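**Bare inner panel: fill the channels or leave them open?**

**mfahy_panels**
I have a stamped inner panel stripped back to metal. It has long raised ribs with recessed channels between them, and I want to cut down the drumming before the trim goes back on. The plan is Pudard butyl sheet, 60 mil, rolled into the channels and over the ribs. Total area comes to 485 square inches. Is full coverage worth it, or is partial enough?

**dsandhu**
Partial. The ribs are already stiff. Put the sheet on the flat areas and stop short of the ribs.

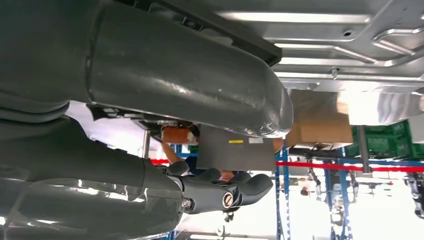 Keep any holes and threaded studs clear by at least 5 mm. Butyl creeps under a clip or a nut, and then the fastener never seats properly. I mask studs with a short piece of vinyl tube before rolling.

**stirine_owner**
Disagree on stopping short. I did full coverage on mine in September and the tap test was clearly duller than with patches. Weight went up, but I don't care about weight.

**dsandhu**
Duller by ear, or measured? Bridging over a rib also leaves an air pocket at the base of the radius, and moisture sits in it.

**stirine_owner**
By ear. No pocket if you warm the sheet and work it in with a narrow roller.

**mfahy_panels**
What about prep? The metal is bright, with no primer that I can find. I have Edolia wipe-down solvent on the shelf.

**kettle_141**
Prime first. Butyl on bare steel is asking for rust at the cut edges. Solvent wipe, scuff with a gray pad, one thin coat of epoxy primer, then leave it for the full cure time on the can. Check the alloy with a magnet too, as the primer choice changes if it's aluminum.

**dsandhu**
Agree on primer. Don't spray the stud threads. If you do, chase them with a die before refitting.

**mfahy_panels**
Magnet sticks. I'll prime, patch the flats, and do a tap test before deciding on the ribs. I have up to 141 square inches left over from the Jafri job, so that goes on first.

**stirine_owner**
Fine, but order the extra now. Second batches of that sheet don't always match in thickness.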